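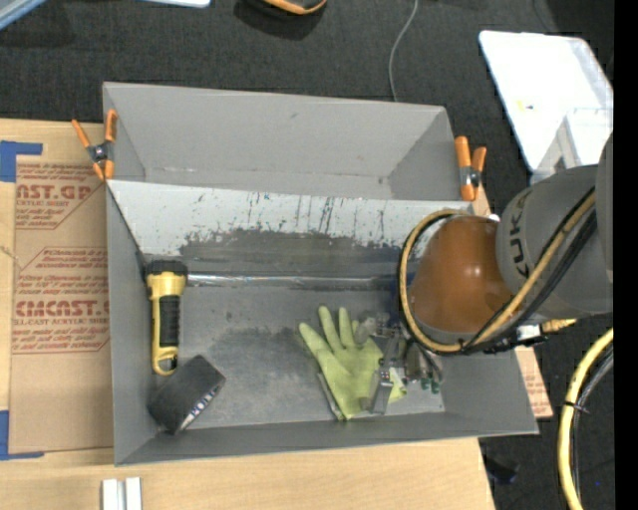 Can a robot tidy my junk drawer yet?

Short answer: sort of! A glove is the mean one. A flashlight keeps its shape wherever you grab it, but a glove flops and folds and has fingers going everywhere – I lose to mine every April. Léonie Collet bet me a lasagna that arms like this will be emptying dishwashers before her mortgage is paid off. I took the bet. I'd still pay 300 bucks for one that only did gloves and socks.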